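Chapitre 5
Le repos de la pâte, ou l'art d'attendre
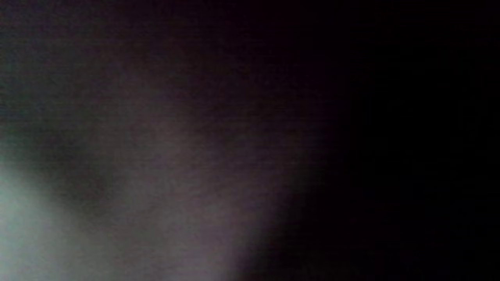
Pourquoi faut-il laisser reposer une pâte à pain avant de la façonner ?

Parce que le gluten, quand on vient de le travailler, est tendu comme un élastique. Si vous étalez la pâte à ce moment-là, elle se rétracte, elle se déchire, et vous vous énervez. Au repos, les liaisons se réorganisent, la farine finit de boire son eau, et la pâte accepte la forme qu'on lui donne.

Voilà, vous avez la réponse courte. Le reste du chapitre est la réponse longue, et je vous préviens, c'est mon chapitre préféré. J'ai passé les quatre premiers à vous parler de farines, d'eau, de sel et de pétrissage (si vous avez sauté le chapitre 3, retournez-y, je vous attends), et nous arrivons enfin à la partie où l'on ne fait rien. Ou presque rien !

Je me souviens très bien de ma première année d'apprentissage. Je travaillais au fournil Mamani, une petite boutique tout en longueur où il fallait se mettre de profil pour passer derrière le pétrin. Ruth Huanca, qui m'a formée, avait une façon bien à elle de répondre à mes questions. Je lui demandais : « Elle est prête ? » Elle posait la main sur la pâte et repartait s'occuper des plaques. J'ai mis des semaines à comprendre que c'était ça, la réponse. Il fallait toucher. Moi, je regardais la pendule.

Vous allez faire la même erreur, tout le monde la fait. Les recettes donnent des durées, et une durée, c'est rassurant. Mais une pâte à 19 degrés et une pâte à 26 degrés ne vivent pas du tout à la même vitesse, et votre cuisine en novembre n'a rien à voir avec votre cuisine en juin. Je donnerai des durées quand même, parce qu'il faut bien commencer quelque part. Prenez-les comme des rendez-vous pour aller voir la pâte.

5.1 Les différents repos

Un mot de vocabulaire d'abord, car on mélange tout. Dans la bouche des boulangers, « repos » peut désigner plusieurs moments.

L'autolyse, c'est le repos de la farine et de l'eau seules, avant la levure et avant le sel. On mélange grossièrement, on couvre, on s'en va. Trente minutes suffisent pour commencer à sentir la différence, une heure c'est mieux. Quand on revient, la masse grumeleuse est devenue lisse sans que personne n'ait pétri.

Le pointage vient après le pétrissage. C'est la première fermentation, en masse, celle qui construit l'essentiel du goût. On peut l'interrompre par un ou plusieurs rabats, j'y viens au 5.3.

La détente se place entre la division et le façonnage. On a coupé la pâte, on l'a boulée, elle est toute crispée, on lui donne un quart d'heure à vingt minutes pour se relâcher. Beaucoup de débutants la suppriment pour gagner du temps et passent ensuite dix minutes à se battre avec des baguettes qui refusent de s'allonger. Le calcul n'est pas fameux.

L'apprêt, enfin, c'est la dernière pousse, une fois le pain en forme. Il aura son propre chapitre, je le laisse donc tranquille ici.

5.2 Ce qui se passe là-dedans

Je ne suis pas chimiste. Pour cette partie, j'ai beaucoup embêté Cristian Puma, qui a relu mes brouillons et barré pas mal de choses fausses (merci Cristian, et pardon pour les coups de fil du dimanche).

La farine de blé contient deux familles de protéines qui nous intéressent, les gliadines et les gluténines. Mouillées, elles s'associent et forment un réseau : le gluten. Les gluténines apportent surtout la ténacité, le côté ressort. Les gliadines apportent l'extensibilité, le côté chewing-gum. Une bonne pâte a besoin des deux, et le pétrissage pousse fort du côté du ressort. Pendant le repos, les tensions se dissipent peu à peu et l'extensibilité reprend du terrain.

En même temps, des enzymes se mettent au travail. Les amylases découpent une partie de l'amidon, d'abord celui qui a été abîmé par la meule ou les cylindres, en sucres plus petits que la levure saura utiliser. Les protéases, elles, grignotent les protéines. Un peu, c'est très bien, la pâte s'assouplit. Trop longtemps et au chaud, le réseau finit par lâcher et vous récupérez une flaque. J'en ai récupéré, des flaques. J'en ai même jeté une entière, un matin, sur laquelle j'avais compté pour une commande de 38 pains. Je ne vous raconte pas la tête du client.

Et puis il y a l'eau, toute bête. Une particule de farine ne s'hydrate pas d'un coup. C'est encore plus net avec les farines complètes, où le son absorbe lentement : la pâte vous semble trop collante, vous rajoutez de la farine, et une heure plus tard elle est sèche comme du carton. Laissez-lui le temps de boire avant de corriger.

5.3 Le rabat

Rabattre, c'est replier la pâte sur elle-même pendant le pointage. On se mouille les mains, on attrape un bord, on tire doucement vers le haut, on ramène au centre, on tourne le bac, on recommence de l'autre côté. Le geste redonne de la force, égalise la température et répartit les bulles.

Combien de fois ? Arnulfo Condori, avec qui j'ai longtemps partagé le poste de nuit, n'en faisait qu'un, toujours, et ses pains étaient magnifiques. Moi j'en fais deux ou trois sur les pâtes très hydratées, aucun sur une pâte ferme bien pétrie. Arrêtez-vous quand la pâte résiste nettement à l'étirement. Si vous insistez, vous allez la déchirer et perdre le gaz que vous avez si patiemment attendu.

5.4 Lire la pâte avec le doigt

Farinez légèrement l'index, enfoncez-le d'un centimètre, retirez-le. Si l'empreinte remonte aussitôt, la pâte est encore trop jeune. Si elle remonte lentement et reste un peu marquée, vous y êtes. Si elle ne bouge plus, dépêchez-vous de passer à la suite. Ce test marche surtout sur l'apprêt, mais je vous conseille de le pratiquer à chaque étape, juste pour vous faire la main.

Exercice pratique

Pesez 500 g de farine de blé T65 et 325 g d'eau à température ambiante. Mélangez jusqu'à ne plus voir de farine sèche, sans pétrir. Séparez la masse en deux. Prenez la première moitié tout de suite et essayez de l'étirer entre vos doigts jusqu'à obtenir une membrane fine. Couvrez la seconde, oubliez-la une heure, puis faites le même essai.

Notez ce que vous sentez dans votre carnet : la résistance, le collant, l'endroit où ça casse. Gardez la page, elle resservira au chapitre 6 quand nous ajouterons la levure.

5.5 Le froid

On peut aussi faire durer le pointage toute une nuit au réfrigérateur, et là, on change vraiment de monde. À 4 degrés la levure tourne au ralenti, les arômes ont le temps de se développer, et vous, vous dormez. Il faut simplement réduire la dose de levure et commencer par un petit repos à température ambiante, pour lancer la machine avant de la freiner.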